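Tanness Evening Course in Robotics
Unit 3 handout: Can a machine do the chores yet?

Read this before the lab session. Bring your notes from Unit 2, especially the page on grippers.

Let's start with the question everyone asks when they hear what we study: when will one of these things tidy my garage? It's a great question, and the answer changes a lot depending on which chore you mean. Vacuuming a flat floor has been on sale for years. Putting small parts back where they belong is still hard, and it's hard in ways that are really fun to think about!

The bench task for this unit is small-parts handling with two arms. You have a plastic case, a few bottle caps, and two grippers that have to share the space above one table.
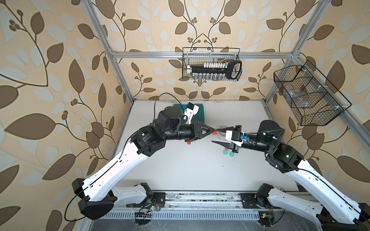
A person sorting caps at a kitchen counter uses fingertips, a bit of palm, and years of practice at feeling when something is about to slip. A parallel gripper has two jaws and one motion. If the jaws come down a little off center, the cap tips or shoots sideways, and now the plan is wrong and the arm has to look again. So a lot of this unit is about looking again.

Terms you'll need

Grasp pose: where the gripper goes and which way it points before it closes.
Handover: passing an object from one gripper to the other. Both have to hold it for a moment, and the first has to let go at the right time.
Clutter: objects close enough together that reaching for one can disturb another.
Reset: putting the table back to a starting layout between tries. Budget time for it (everybody forgets this one).

Flat caps and cup-shaped caps want different grasps. A flat cap lying on the table gives the jaws very little edge to hold. A cup on its side gives them more height, but it can roll.
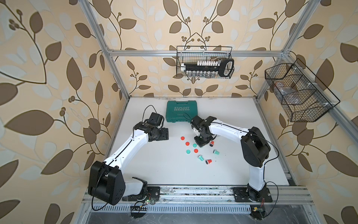
Now scale that up. In our Danach exercise you'll work with a log of 1,019 tries at one pick-and-place task, 800 of them for training and the rest held back for testing. Don't peek at the held-back set! Sort the failures by cause before you look at the success rate. A missed grasp and a dropped part both score zero, but they call for different fixes.

For the shop floor, read the Ansari case notes. The parts there arrive in the same tray, facing the same way, all day long, and that takes away most of the trouble. The Sakano notes cover a home kitchen, with drawers, and are much messier. I love that pair of readings side by side.

For next time

Pick one chore you did this week and write it out as single motions, in order. Mark each step where you used touch instead of sight. One page is plenty, and sketches are welcome.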